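19 December 2022

Cold this morning, and the bus from Ornville was late, so I started the shoe forms after everyone else had their coffee.

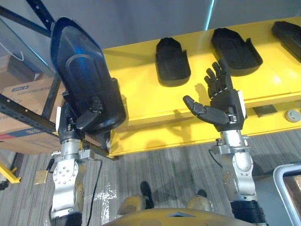
I spent most of the day on the black pieces for the Kolář order. They came back from the molding shop mixed up, and the two sizes look the same until you put them side by side. I wiped down the yellow shelf first and worked from there. Toes to the back, open heels to the front, the way I had three of them sitting before ten o'clock, with a fourth off the shelf and toe up. Set like that, the heel end is the part you see first, and the heel is where the two sizes differ. The yellow also helps. On the old gray bench I kept losing the edge of the black.

The order is for 100. I got through 30 before lunch and put 7 of those aside. Most had a rough spot inside the heel that will sand out. Two were worse and I doubt they can be saved. I wrote the reasons on tape and stuck the tape to the box, not the pieces, after what happened last time with the glue marks.

Lunch was the rest of the lentil soup. I ate it too fast and burned my tongue.

In the afternoon the boxes from Boseo came. They are half an inch too short. The forms go in if you lay them at a slant, but then they rub against each other and the gloss gets dull at the toe. I tried paper between them, then the thin foam. The foam works. We only have one roll and it won't last past the second carton. I left a message with Flakik asking for more and heard nothing by closing.

The shelf shows every fingerprint. I cleaned it again at three and it looked bad by four. I should bring the soft cloths from home, the ones in the drawer under the toaster. Paper towels leave lint and the lint goes straight onto the black.

My back hurts less since I stopped bending down to the floor cartons. I put them up on a crate today and will keep doing it.

Still to do: the rest of the sorting, labels for both sizes, and the call about the boxes. The order has to leave here in 14 days, and the holidays come out of that. I think it can be done if the foam comes.

Home after dark. Sidewalk icy by the mailbox, so I threw down the last of the salt. Need to buy salt, lightbulbs, and onions. I haven't mailed any cards yet. Leftover potatoes for supper and bed early.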